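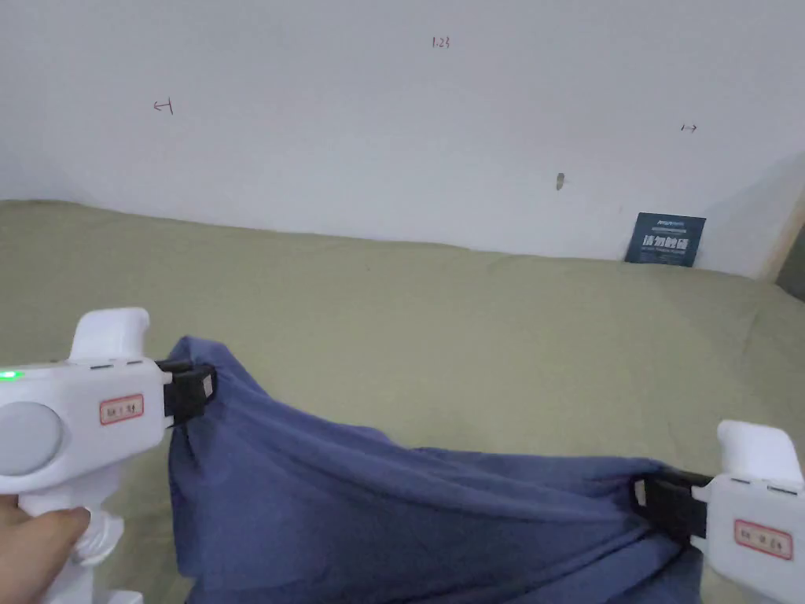

Where should you fold your laundry?

On the biggest flat surface you have that comes up to about your hip, and in most homes that means the bed. A table works too, if you own one that isn't covered in mail.

Chapter 5
Folding: The Part We All Put Off

I'll start with a confession. When I began teaching home skills at the Fludton adult center, I skipped folding. I had two evenings on stains, a whole evening on reading care labels, and then I waved my hand and said "and then you fold it" and sent everyone home. It was Cheuk-hei Liu, sitting in the back row with his coat still on, who asked, "Fold it how?" I opened my mouth and found I had very little to say! I'd been folding clothes since I was a kid and I had never once thought about what my hands were doing.

So this chapter is my long answer to his question. We'll work through T-shirts first, then towels, then pants, and we'll save the fitted sheet for the end (it deserves its own section, and you deserve a snack before you read it).

Let me say something about the cloth before we get to the folds. A soft, wrinkled piece of cotton doesn't have an obvious shape. Pick it up by the wrong spot and you've got a lump. Pick it up by two opposite corners and pull gently, and suddenly you can see what you're dealing with. I call this "finding the corners," and about half of good folding is just that. On a T-shirt your corners are the two shoulder seams and the two ends of the bottom hem. Learn to find those by feel and you'll be able to fold while you talk on the phone, which is how my mother did it in Cusdale, with the cord stretched clear across the kitchen.
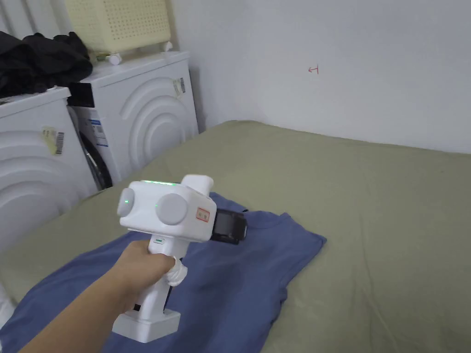 Now, a shirt doesn't have to be perfect on the first pass. I like to lay it down loosely, look at where the sleeves have ended up, and fix those before I make another fold. Sleeves are sneaky – they poke out at the side when you think you've tucked them in. Smooth from the middle toward the edges with a flat hand. Don't press hard, and don't tug on the neck.

The other thing I'd like you to try this week is folding close to where the laundry gets done. I know plenty of people who carry the basket to another room, set it on a chair, and find it there 8 days later (I have been those people). If your washer is near the bed, use the bed. If it's down in a basement, put a board or a card table down there.

Before you go on to Section 5.1, get out one T-shirt, the plainer the better. Put it on the bed, crumple it up, and find the four corners with your eyes closed. Do it a few times. Then write down which corner gave you trouble, and keep the note handy, as we'll come back to it when we do the sleeves.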